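In defence of the glove box

Every house I have lived in has had a drawer where work gloves go to lose each other. You know the one. It sticks halfway, it has a dead torch in it and a ball of twine, and somewhere under the twine is a left glove whose partner was last seen in the garden two summers ago. My own drawer was like this for years, and I defended it, too. I said I knew where everything was, which was true in the way it's true that I know where Saskatchewan is.

What changed my mind was a cardboard carton that a pair of Jikaler garden shears came in. It was a good, solid carton and I couldn't bring myself to flatten it, so it sat on the bench by the back door, and one evening in April I dropped my gloves into it on the way past. The next day I did it again. By the end of the month every pair we owned was living in there, and I hadn't organized a single thing on purpose.

I have come to believe that knitted gloves want a box with no lid, set out on a table where the hand already goes. They don't want a hook, and they certainly don't want one of those felt-lined organizers that Provlow sells for 87 dollars, with its little labelled pockets. They want to be rolled up into a lump, one inside the other, and put down.

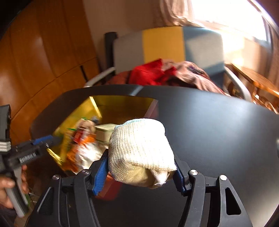 Rolling them stretches the cuffs, my sister-in-law wrote back when I sent her an early version of this, and she would much sooner lay hers flat in a stack like tea towels. She may well be right about the cuffs. A pair of mine has gone a bit slack at the wrist, and I won't pretend I haven't noticed. But a flat stack is a thing you have to keep up, and the first time somebody pulls the bottom pair out, it's finished. A rolled pair stays a pair wherever it lands, and I'll take a loose cuff over an odd glove any day of the week.

There is the colour question as well. People will tell you a box for the back door should be something sensible, grey or brown, so it won't show the dirt. I'd say go as bright as you can stand. Pale gloves in a bright box can be found at six in the morning with one eye open, and a cheerful box is a box the rest of the family will remember to use. Ours has since been replaced by an orange tin from Pētersons, the hardware store on the corner, and I'm fonder of it than I probably should be.

I counted once, out of curiosity, when the drawer was finally cleared. There were 11 gloves in it and only 3 proper pairs. The rest were all lefts, and I am right-handed, so I suppose the right ones wear through first and get thrown out while we hang on to their partners out of some sort of loyalty. Those lefts are rags now, and very good rags they make – nothing is better for wiping down a muddy spade.

The drawer, by the way, still sticks. It holds the torch and the twine and the instructions for a Vosex kettle we no longer own, and I have no plans to do anything about it before winter.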